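How a robot decides what to do next

by Raíssa Aguiar

Have you ever gone into the kitchen for a glass of water and bumped straight into the table? I have, more than once, and usually in the dark! Most of the time, though, you walk round the furniture without giving it a thought. Your eyes and your brain are busy on your behalf, and they are so quick about it that you hardly notice.

A robot has to do all of that as well, and it doesn't get any of it for free. Somebody has to write instructions for it, and those instructions are called software. I write software for a living, and I would like to tell you how the sort I work on goes about its day. Ours is called Omo. (It was named after a cat belonging to my neighbour, who is very proud of this.)

Omo is made of three smaller programs that pass messages to each other, a bit like people passing notes along a row of desks. The first one looks. The second one plans. The third one moves.

Looking

A robot's camera gives it a picture, and to a computer a picture is only a very long list of numbers. One number says how bright a tiny square is, the next few say what colour it is, and so on for every tiny square there is. Nowhere in the list does it say "tomato". The looking program has to work that out for itself, and it learns by being shown lots and lots of tomatoes, big ones and small ones, close up and far off, until it gets good at spotting the sort of numbers that tomatoes make.

Glass is much harder. You can see straight through a glass vase, so many of the numbers really belong to whatever is behind it. People find glass tricky too, if you think of birds and windows and the time my uncle walked into a patio door.

When the looking program makes up its mind, it also says how sure it is, with a mark out of 100. A red tomato might get a very high mark. A small brown thing at the far end of a worktop might get 9, and then the sensible thing for the robot to do is to go and have a better look.

Practising in a pretend room

Before we let Omo loose in a real kitchen, it practises in a room that exists only inside a computer, a bit like the inside of a video game. We call the pretend room Gomard. Everything in Gomard has been drawn by the computer, right down to the planks on the floor, and if something gets knocked over we can put the whole room back as it was in less time than it takes to say "oops".

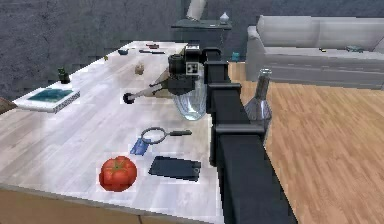
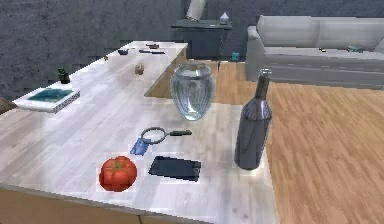
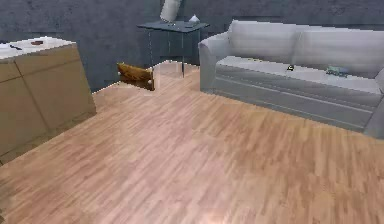
Planning

Once the looking program has made its list of things, the note goes along to the planner. Let's say the job is to pick up a tomato. It sounds like one job, but try doing it very slowly and see how many bits there are. You have to get your hand above the tomato, open your fingers, come down, close your fingers (gently, please!) and lift. And all the while your elbow has to be somewhere, and it had better not be where the vase is.

Elbows are a great nuisance to planners. A robot arm has several joints, and there are many different ways to bend them that all bring the hand to the same spot. So our planner dreams up 1000 different paths through the air, throws out every one that would bump into something, and picks a smooth, short one from those that are left. If they have all been thrown out, it sends a note back saying it can't find a way, and the robot stays put.

Moving

Last comes the moving program, which I think has the most tiring job of the lot. It tells the motors how hard to push, then checks where the arm has got to, then tells them again, over and over, many times every second. You do something like this when you carry a very full cup of tea. You watch the tea, you tip your hand a tiny bit, you watch the tea again. Engineers call it feedback.

Something to try at home

You will need a friend, a table and 7 things that won't break. One of you is the planner and the other is the arm. The arm shuts their eyes, and the planner may only use the words left, right, forward, back, up, down, open and close. See if you can pick up one thing without touching any of the others. Then swap over.

My niece and I played it in August and it took us most of an afternoon, partly because she kept laughing and partly because I mixed up my left and my right.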